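Brenonden Tools and Equipment Insurance

Cover for the things you work with, at your premises, in your vehicle and on site

Home > Business > Tools and Equipment

Tools and Equipment Insurance pays to repair or replace the items you use to earn a living if they are stolen, lost or damaged by accident. It is meant for sole traders and small firms. You can buy it by itself or add it to a Brenonden Business Premises policy you already hold.

Many people find out after a theft that their home insurance leaves out anything used for work. Some premises policies do cover equipment, but stop at the door of the building. If you carry your equipment to customers, lend it to staff or leave it in a locked unit overnight, please check what you have now before you buy. You may only need the Away from Premises option.

What is covered

Theft from your premises, where there are signs of forced entry
Theft from a locked vehicle (see Vehicles, further down)
Accidental damage while in use, in storage or being carried
Fire, flood, storm and escape of water
Hired-in equipment, up to £3,815 for any one claim
Replacement of keys and access cards for your insured premises

What is not covered

Wear and tear, rust, and gradual loss of performance
Faults that the maker should put right under guarantee
Items left unattended in a public place
Loss of stock or customers' goods (ask us for Goods in Trust)
Money, phones and items bought to sell on
Damage caused by using an item outside the maker's instructions

The full list of exclusions is in the policy wording, section 2. The policy wording is what we settle claims on, so please read it as well as this page.

Levels of cover

Standard. Premises only. New for old on items under three years old, and current market value on anything older. Excess £150.

Away from Premises. Everything in Standard, and cover anywhere in the United Kingdom, including at customers' addresses. Excess £150 at your premises and £250 elsewhere.

Extended. Everything in Away from Premises, new for old at any age up to seven years, and cover in the Republic of Ireland for up to 30 days in the policy year. The cost of hiring a replacement while yours is being repaired is included for six weeks.

You can move up a level at any time. You can move down at renewal.

How the price is worked out

We look at the total value of your list, your trade, your postcode, how the items are kept and any claims in the last five years. Paying monthly costs more than paying in one go, and the difference is shown on your quote before you agree to anything. Changing your list during the year may alter the price. We don't charge an administration fee for changes made through your online account. Changes made by phone cost £10.

Vehicles

Equipment may be left in a vehicle between 6am and 9pm as long as the vehicle is locked and nothing can be seen from outside. Overnight cover applies if the vehicle is in a locked garage or a locked compound, or if it has an alarm that we have approved. A list of approved alarms is kept by our Plaldale office and will be emailed on request. Roof boxes and open trailers are not vehicles for this purpose.

Making your list

Your list is the schedule of items you want insured. Anything worth more than £500 needs its own line, with the maker, the model and the serial number where there is one. Smaller items can go in as a group, for instance "hand tools, £900". Give the price of buying the item new today. If your list adds up to less than the true value of what you own, we may reduce a claim by the same proportion.

Photographs help if there is no receipt. Take them in good light and keep them somewhere other than the computer you are insuring.

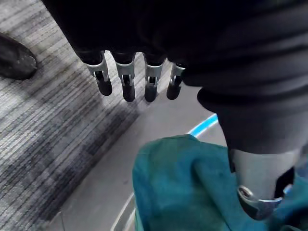

Parts that are fixed to an item are insured with that item and should be valued with it. Parts you take off and swap, such as spare heads, blades and battery packs, need to be included in a group or given their own line. The test we use is whether the item can do its job without the part. So a robotic hand goes down as one item, and the silver metal brackets joining the black upper segments of its fingers to the rounded fingertips are part of it. If you keep a spare finger in a drawer, that is an accessory and should be listed as one. Control software is covered for the cost of loading it again, up to £1,000, but we do not pay to rewrite programs you made yourself.

Making a claim

Report a theft to the police as soon as you find it and ask for a crime reference number. Then tell us within 11 days, online or by phone, using form 524. For accidental damage, please don't throw the item away or have it mended before we have replied. Urgent work to make something safe is fine, and you should keep the invoice.

You will be given one claims handler. At present the team is Augustina Frimpong and Kaiwen Luo for premises claims, and Vusumuzi Buthelezi for vehicles and hired-in equipment. Seren Lewis deals with complaints.

Repairs are normally arranged through Darwish Repair Services. You may use your own repairer if you send us a written estimate first and we agree it.

Questions we are often asked

Are my employees covered?
Yes, when they are using your equipment for your business. Tools they own themselves are not covered unless you list them.

I work from home. Can I have this policy?
Yes. The room or outbuilding where the items are kept must have a lock of its own.

Can I insure second-hand equipment?
Yes, at all three levels. We need the year it was made, or the nearest you can get to it.

I share a unit with another business. Does that matter?
Tell us when you ask for a quote. Theft by someone who has a right to be in the building is only covered under Extended.

What if I sell something on the list?
Remove it in your online account. Any refund due is taken off your next payment.

Customers who hold a Sandar Trade policy

Sandar Trade policies are being moved to Brenonden as they fall due. Your cover stays as it is until your renewal date. We will write to you four weeks before with a new quote and a copy of your list to check. Renewals that fell in October have already been dealt with. If yours did and you have had no letter, contact Yuzhen Xia in the transfers team.

Cancelling

You have 14 days from the start of the policy, or from the day you receive your documents if that is later, to cancel and get your money back in full, provided you have not claimed. After that we refund the unused part of the year less a charge of £25.

Documents

Policy wording
Summary of cover
Form 524, theft and damage
List of approved alarms (on request)

Page last updated December 17, 2018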